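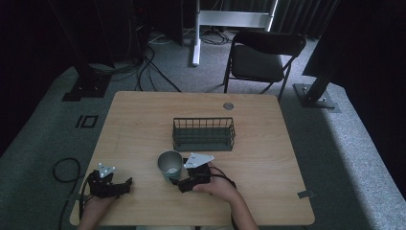

Where was I? Last time I promised to explain why we've been fussing so much about how a cup gets from a table into a basket, and then I went quiet all summer (sorry!). So, 9/22/22, part two.

The question Halfdan Damgaard and I wanted to answer is a simple one. If you teach a robot policy from people using hand-held grippers, does it help to have lots of people doing the job, or lots of different starting positions for the cup? You can't have endless amounts of both, because every go takes somebody's time, and my arms get tired.

We ended up with 2,064 demonstrations all told, which felt like a mountain while we were doing it. Then we made two training sets of the same size. One had many people but the cup always began in nearly the same spot. The other had just a couple of people (me, mostly) with the cup starting all over the table. Same network, same training time, same everything else that we could think of.

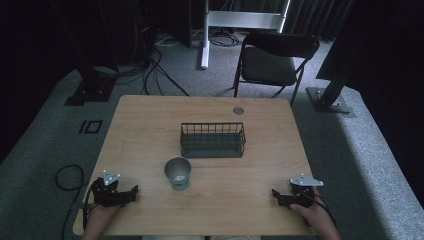
Cup, basket and one gripper per hand.

The varied-position set won, and by more than I'd guessed. We ran 100 trials for each policy and it got the cup into the basket in 81 of them. The many-people one managed around half that, and it was fine until the cup was moved a hand's width to the side, at which point it went very confidently for the place where the cup used to be. I had my money on the people, so I owe Halfdan a cake.

A few caveats before anyone gets excited. It's one cup and one basket. We haven't tried anything soft, or anything with a handle. The people in the first set also all learnt from the same demo by Halfdan, so they may well have copied his way of doing it – he comes in quite low and slow – and that would make them less varied than they look on paper. I'd like to redo that bit with people who haven't watched anybody else first.

The other thing I want to look at is what the left hand is up to. In Hosoda, our older task, both hands had a proper job from start to finish. With the cup, one hand can do most of the work and the other mainly waits its turn, and I suspect the policy is spending effort learning how to wait. Halfdan thinks I'm wrong. We're going to train a one-handed version on 200 of the demonstrations and see.

If you've tried something similar, do leave a comment, especially if your results went the other way. I'll put the training settings up once I've tidied the file.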